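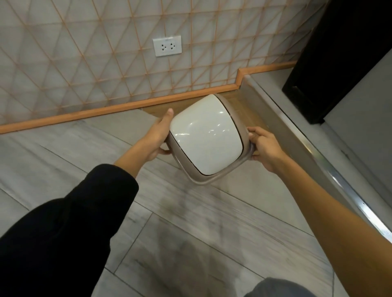 작은 뚜껑형 쓰레기통은 집 안 어디에 두어야 제일 잘 쓰이게 될까?

손이 닿는 곳보다 발길이 꺾이는 곳, 그러니까 방과 통로가 만나는 모서리나 단차 바로 옆에 두었을 때 제일 자주 쓰였다. 우리 기록에서는 그랬다.

4.2 소형 쓰레기통의 자리 옮김

그림 3. 바닥에서 들어 올린 뚜껑형 소형 쓰레기통. 뚜껑은 광택 있는 흰색 계열, 몸통은 회갈색 플라스틱이며 위쪽으로 벽과 단이 만나는 모서리가 있다.

앞 절에서 큰 쓰레기통 얘기를 너무 길게 해 버려서 이번 절은 좀 짧게 가 보려고 한다(잘 될지는 모르겠다). 나는 원래 작은 쓰레기통에는 별 관심이 없었다. 트레른사이드(Trernside) 기록을 처음 정리할 때만 해도 작은 통은 죄다 '기타 용기'로 묶어 놓았고, 표 2의 초안에는 아예 행이 없었다. 그런데 기록지를 다시 넘기다 보니 작은 통이 자꾸 움직이는 거다! 소파 옆에 있던 것이 다음 기록에서는 세면대 아래에 가 있고, 그다음에는 현관 쪽 단 옆에 나와 있고. 큰 통은 한번 자리를 잡으면 웬만해서는 그대로인데 말이다.

그래서 기록 961건을 처음부터 다시 분류했다. 이 가운데 소형 통이 한 번이라도 언급된 것이 768건, 이전 기록과 비교해 자리가 바뀌었다고 판단한 것이 159건이었다. '바뀌었다'의 기준은 통의 밑면이 원래 자리와 전혀 겹치지 않는 경우로 잡았다. 살짝 돌아가 있거나 벽에서 조금 떨어진 정도는 세지 않았다. 이 기준을 놓고 꽤 오래 고민했는데, 모서리가 둥근 사각형 통은 돌려놓기만 해도 사진에서는 전혀 딴 자리처럼 보이는 일이 많아서 느슨하게 잡으면 숫자가 금방 부풀어 버린다.

자리가 바뀐 경우를 읽어 보면 이유는 크게 네 갈래다. 제일 많은 것이 바닥 청소였다. 통을 들어서 옆으로 치우고, 닦고, 그러고는 원래 자리에 안 돌려놓는다. 나도 집에서 똑같이 하고 있어서 이 대목을 코딩하면서 좀 뜨끔했다. 두 번째는 봉투를 갈 때였고, 세 번째는 손님맞이, 나머지는 그냥 "거슬려서"라고 적혀 있었다. 이 마지막 갈래를 따로 둘지 기타로 넘길지 망설였는데, 거슬린다는 말이 유독 좁은 통로에 둔 통에서 나오길래 결국 살려 두었다.

생김새도 영향이 있는 것 같다. 그림 3처럼 손잡이가 보이지 않는 통은 대개 두 손으로 양옆을 잡게 되고, 테두리가 바깥으로 벌어져 있으면 그 밑으로 손가락을 넣기가 편하다. 가볍고 잡기 쉬우니 옮기는 데 망설임이 없다. 반대로 페달이 달린 통은 방향이 정해져 있어서인지 들었다가도 제자리로 돌아가는 비율이 높았다. 케트베르크(Ketberg) 쪽 기록지에는 뚜껑 형식을 적는 칸이 없어서 이 비교는 트레른사이드 자료만으로 했다는 점은 밝혀 둔다.

그럼 벽 모서리 얘기로 돌아가서. 옮겨진 통이 결국 머무는 곳을 보면 방 한가운데는 거의 없고(당연하다), 평평한 벽면보다는 모서리 쪽이 뚜렷하게 많았다. 특히 바닥 높이가 달라지는 단 옆은 사람이 걸음을 한번 늦추는 자리라서 그런지, 기록에 "지나가다 버림"이라는 메모가 자주 붙었다. 나는 이 메모가 참 좋다. 버리려고 일부러 가는 게 아니라 가는 김에 버리는 것이고, 작은 통은 그런 용도로 쓰이고 있었던 것이다. 물론 단 옆은 발에 차이기 쉽다는 불평도 같이 나온다. 특히 밤에. 같은 집에서 두 메모가 나란히 나온 적도 있어서 어느 쪽에 더 무게를 둘지는 아직 정하지 못했다.

색에 대해서도 한마디만 하자면, 처음에는 바닥과 비슷한 색의 통이 덜 거슬리고, 그래서 덜 옮겨질 거라고 예상했다. 노바코프스키(Nowakowski) 분류표를 가져와 바닥과 몸통의 색을 맞춰 보기까지 했는데 결과는 영 흐릿했다. 회색 계열 나뭇결 바닥에 회갈색 통을 둔 집만 따로 모아도 경향이라고 부를 만한 것이 없었다. 뚜껑의 광택은 먼지와 손자국이 눈에 띈다는 이유로 언급되는 일이 더러 있었지만, 닦는 횟수와 옮기는 횟수가 같이 적혀 있는 기록이 너무 적어서 분석에서는 뺐다.

자료의 빈틈도 적어 둔다. 기록은 10월 9일에 마감했고, 늦게 도착한 플레디어(Fledier) 구역의 기록지는 11월에 받아서 위의 숫자에 들어가 있지 않다. 훑어본 바로는 그쪽은 욕실에 둔 통이 훨씬 많아서, 한데 합치면 모서리 선호가 조금 약해질 수도 있겠다. 욕실은 애초에 모서리 말고는 둘 데가 마땅치 않은 집이 많아서 같은 잣대로 세어도 되는지부터 따져 봐야 한다. 이 문제는 5절에서 봉투 교체 주기를 다룰 때 다시 꺼내기로 한다.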